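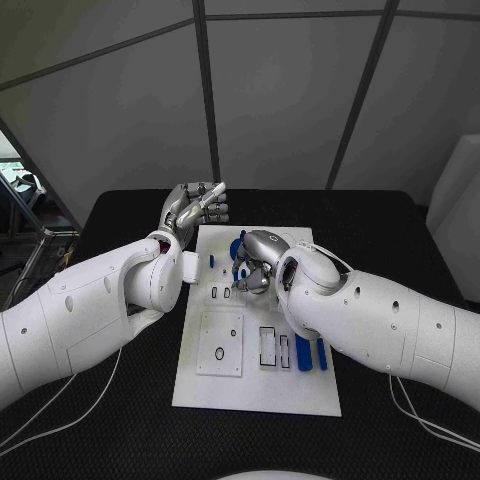

Photo: Rostuveck / Jitetti

Ondport Storage, Building 2
Walk-through checklist, May, with comments

Entrance and hallways
Front door closer: OK. Closes fully and latches.
Floor mats: Replace one. The corner at the mailboxes curls up and catches shoes.
Hallway lights: 11 tubes out on the ground floor. Same as last time. Order placed with Wieczorek, no delivery date yet.
Exit signs: OK on battery and on mains.

Stairs
Handrails: Loose bracket on the second landing, left side going up. Tightened during the walk-through. Check again next month.
Stair edges: Yellow strip worn through on the bottom three steps. Repaint.
Items stored on stairs: Two bicycles and a rolled carpet. Notice left. To be moved by the tenant within 30 days under the house rules, but we would like them gone sooner.

Fire safety
Extinguishers: All in place, pins and seals present. The one by unit 349 is hung too high and should come down to match the others.
Smoke detectors: Tested from the panel. Upstairs rear detector slow to respond, retested, OK. Clean it.
Fire door, loading side: FAIL. Propped open with a paint can. Can removed. Door drags on the floor and needs planing or a new hinge.

Loading area
Pallet truck: Wheels OK. Handle grip split, tape is a temporary fix.
Load plate: Reads 950 kg. Legible, but one screw missing.
Drain: Leaves in the grate, cleared.
Dock bumper, right side: Cracked. Usable.

Restroom and sink
Hot water: OK.
Soap and towels: Towels empty at 9:15 a.m.
First aid box: Eyewash bottle out of date. Bandages low. Restock both.

Open from the previous list
Roof leak over the rear aisle: dry on the day, stain no larger. Leave open until after a heavy rain.
Gate keypad: the 4 key still sticks.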